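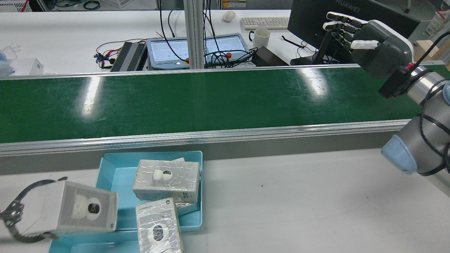 Unit 3: Daily care of the conveyor cell

Covers the Pelano line in the Merkar lab. Bring your lab sheet.

Before power on
- Wipe the belt with a dry cloth. No solvent on the green surface.
- Check both side rails for loose screws. A raised screw head will catch film wrap.
- Tray goes on the table on the near side of the belt, square to the rail.

Pendants
Each arm has its own pendant. Press the red stop on both before you reach over the belt. Releasing one does not release the other.

Gripper (metal jaws)
Start at low force. Wrapped boxes slip when the film is wrinkled, so close on the end of the box and lift 11 mm before any sideways move. If a box tilts, lower it and grip again. Clean the jaws every 200 cycles.

Hand (jointed fingers)
Open and close 3 times with nothing in it. Look at the cable on the arm through a full wrist turn. It should not pull tight at any point. Grease at 700 hours, see the Ichikawa sheet.

Write all faults in the cell log, including ones you cleared yourself.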